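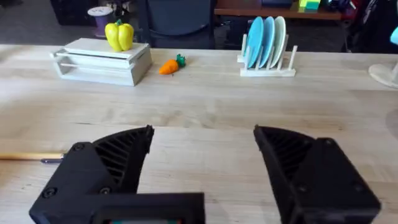 How often should the fingers on a printed gripper be changed? On a fixed count of cycles, set low enough that the fingers come off while they still look sound.

I have held this view since September, and it has cost me some goodwill at Staltstead, where the habit was to run a pair until something slipped. The argument for waiting is thrift. A printed finger costs little in filament, but a change takes the arm out of use for 13 minutes and the wrist camera has to be checked afterwards. Delia Sandu, who kept the cell before me, changed fingers when she saw a crack and saw no reason to do it sooner.

The trouble is that a crack is the last thing to show. A ribbed finger is meant to flex, and the ribs soften well before they split. Our log for the Sandoval job has one pair with a clean visual check at 2000 cycles. The same pair had been closing off centre since the week before, and 173 recorded grasps had to be thrown out. Set against that, the filament is a poor thing to save.

We now change at 500. The old pair is unscrewed from the bracket, the screw holes are looked at for crushed plastic, and the new pair goes on with the jaws open. Tighten each screw to first contact, close the jaws once on nothing, compare the tips, then finish tightening. Screws run straight into printed plastic should never be driven by a powered tool. I would make that a rule in every shop.

I would also leave the table dressed for the check. A bare table tells you that the tips meet. A pepper on top of a box, a toy carrot lying flat and plates on edge in a rack ask for different heights and angles, and a finger seated slightly crooked tends to show up at the plates first.

Benvinda Azevedo at Pongate objects that a fixed count ignores the load, and she is right that a cell lifting soft toys wears its fingers more slowly than one handling crockery. Her answer is to weight the cycles by task. Ours are mixed within the hour, and the log does not separate them. Until it does, the plain count stays on the sheet by the controller, with the initials of whoever did the last change.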